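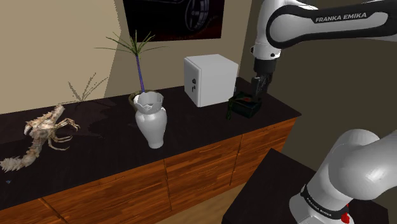

1/ Setting up the sim cell, from the bottom

OK so a bunch of you asked how I keep this cell running after last week's mess. Short thread, mostly so I can find it again in October. Everything is in simulation, and yes, it still needs looking after!

2/ Base first. I check where the arm is mounted before I touch a single joint. The counter and the base live in separate files, and when I nudged one by 2 cm I spent a whole evening blaming the gripper. Inês Ramalho spotted it in the logs (thank you Inês, I owe you lunch).

3/ Then the reach into the green box. With a parallel jaw going straight down between four walls you don't get much forgiveness, so I run the approach slow and watch for contact on the sides. If the fingers touch a wall before they touch the red thing, I go back and redo the tool offset.

4/ The safe right next to the box is a collision body too. I had it switched off for ages — don't do that. The arm will happily plan a path through it and look great doing it.

5/ My run folder is called Peixoto, don't ask. 439 resets in there so far on the current settings. I save the seed with each one, otherwise a weird failure is gone for good. 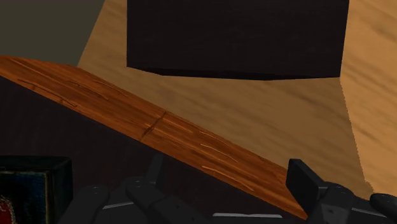 6/ Finger friction is the setting I fiddle with most, and it's a different headache on the multi-finger hand. Too low and things slide, too high and they stick like gum. I do my checks in a pose like this one, with the lower end of the plank between the left and right fingers, and change one value at a time. Albertina Meireles does two at a time and somehow gets away with it.

7/ Last bit of upkeep: every 5 sessions I reload the joint limits from the clean copy. Finger joints are where I make most of my typos, and a bad limit can hide for days. Takes me 2 minutes, mostly scrolling.

8/ Next up is the contact solver. I have opinions and they're not all polite. Send me yours if you've got settings you like!

Recent threads
Why I gave up on Odix for logging
Banevside meetup notes
Skinville scene pack: first look
Naming your run folders so you can find them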